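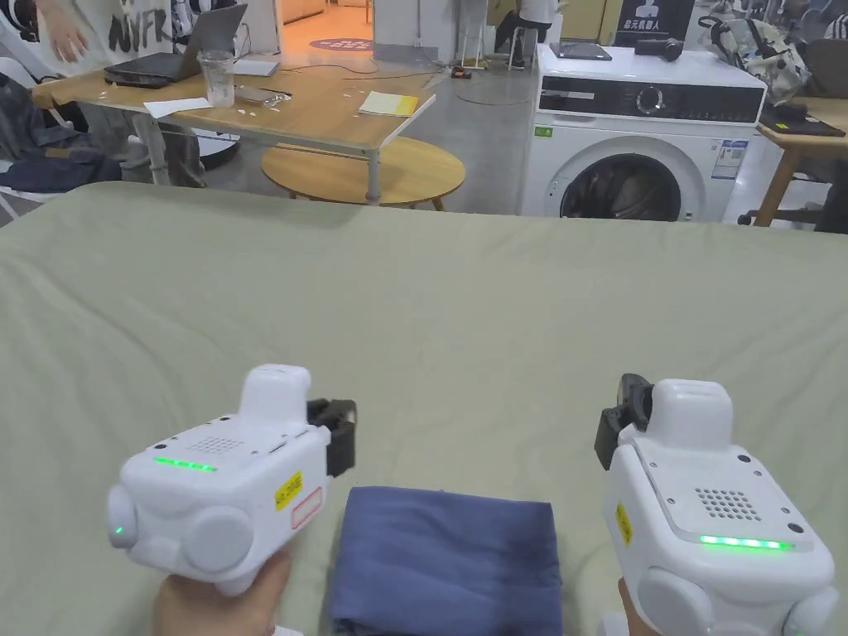 In Praise of the Old Sheet

By Iida Eskola

My grandmother's sheets were older than my mother. They had been turned sides to middle, which meant that once the center wore thin she cut each one straight down, swapped the halves, and sewed the good outer edges together. You slept with a seam running under your back. I hated that seam when I was six and I would pay real money for it now, because no bed I've slept in since has felt like that one: cool, heavy, soft as the inside of a pocket.

So I've spent most of this year talking to people about sheets, and what a happy year it has been! Everybody has an opinion. My dentist has an opinion (percale, white, ironed, and she won't be moved).

Nazmiye Öztürkmen is 89 and still sleeps on linen she hemmed for her own wedding. She showed me the stack in her hall closet, each piece with a tiny red cross-stitched number in the corner so she could rotate them in order. Number four has a scorch mark from an iron that belonged to her aunt. "New linen is like a new shoe," she told me. "You have to be patient with it, and it has to be patient with you." She washes in warm water with half the soap the box tells you to use, and she never lets a sheet get bone dry before it comes off the line. A little damp left in the cloth lets her pull it square by hand, corner against corner, with a neighbor on the other end if one is home.

I tried this with my son. We were terrible at it and laughed the whole time, and the sheet did come out flat.
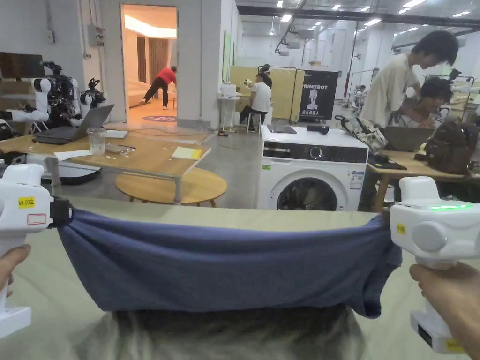
Pulling is the part most of us have dropped. Cotton and linen both shrink up and twist a bit in the wash, and a good tug along the grain while the cloth is still damp puts the threads back where they belong. Oğuzhan Sönmez, who mends table and bed linen from a shop called Noslow, swears he can tell from the hem alone whether a household pulls or just stuffs things in the dryer. He handed me two pillowcases and asked me to guess. I got it right, and I was absurdly proud of myself for the rest of the afternoon.

Most of what he gets is worn in the same spot, a hand's width below the pillow, where shoulders turn over all night. He patches from behind with cloth cut from an even older sheet, never new, since a new patch pulls at the tired threads next to it. His scrap drawers are a marvel. There's one just for whites, and when he opened it I saw at least a dozen colors in there: chalk, milk, bone, a faintly blue one he keeps for hospital cotton.

He isn't precious about any of it, either. Jersey is fine. Fitted corners are fine, though he'd like you to stop yanking them by the elastic. If a sheet is truly done he tears it (tearing finds the grain, scissors don't) and it becomes dish towels, then dust rags, then ties for the tomato plants.

My grandmother's last pair went that way, I think. I found one strip of it in her shed, still knotted to a bean pole, and I brought it home in my coat.

Comments (3)

Solange Guérin, 19 Sep 2018
Sides to middle! My mother did this and I'd forgotten it had a name. She used a flat seam so you hardly felt it.

Bendik Torvik
Does the damp pulling work on flannel? Ours come out shaped like a kite.

Solange Guérin
Bendik, yes, but go gently. Flannel stretches more than you want it to.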